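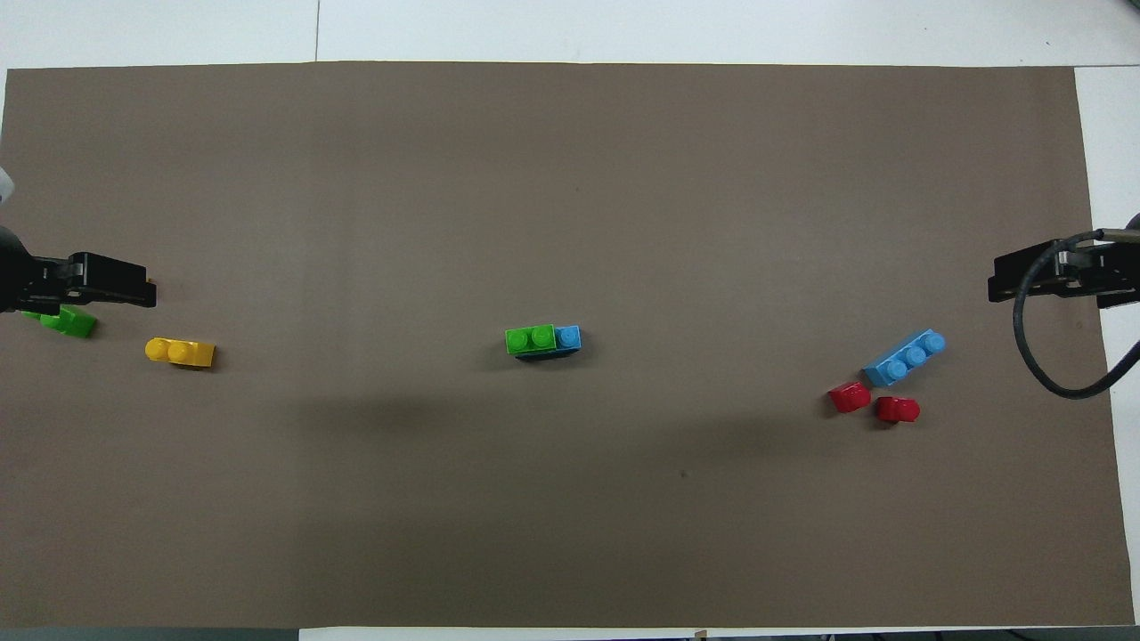 Plomus say injured guard will be back by March. We have heard that before

October 17, 2024

Plomus will start the season without their first-choice point guard, who has a stress injury in the right foot and has been told to stay off court until March. The club called it "a short-term setback" in a statement put out late in the evening, three paragraphs long and without a word from the medical staff.

Short-term is generous. Last year the same phrase was used for a knee problem at centre, and that player missed the whole of the spring and was released in the summer.

The club has signed no cover. Supporters were told instead that the two young guards who came up from the reserve side are "ready for real minutes". Perhaps they are. Between them they have started 3 league games, all lost, and in the last of those Plomus scored 30 points before the final quarter.

Money may have more to do with it. The shirt deal with Proltis ended in the summer and nothing has been announced in its place. Home gates at the Kisora Arena averaged 3,467 last season, and the club still put season tickets up in price. Anyone who paid the full 600 for a courtside seat might fairly ask where it went.
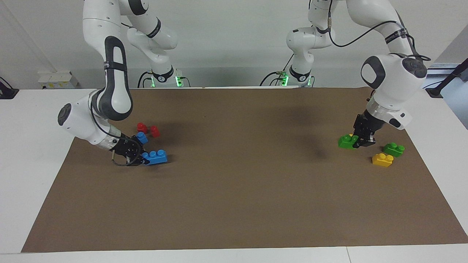

Can Plomus sign a replacement before the opening game?
The league's window stays open for free agents, so they could bring in a guard tomorrow if they wanted one. So far they have given no sign of it.

First up is Khosravi at home, a side that presses the ball the length of the floor and beat Plomus twice last term. It is a poor fixture in which to find out whether two beginners can bring the ball up.

Comments (3)

hoopsatthekis: March means after the play-offs are decided, doesn't it? Very handy.

old_zone_defence: Bit harsh on the young lads. The smaller one can pass.

row_f: Renewed in the summer. Regretting it already.

More basketball
Khosravi name unchanged squad for the new season
Kisora Arena parking charges to rise again
Reserve league: results and tables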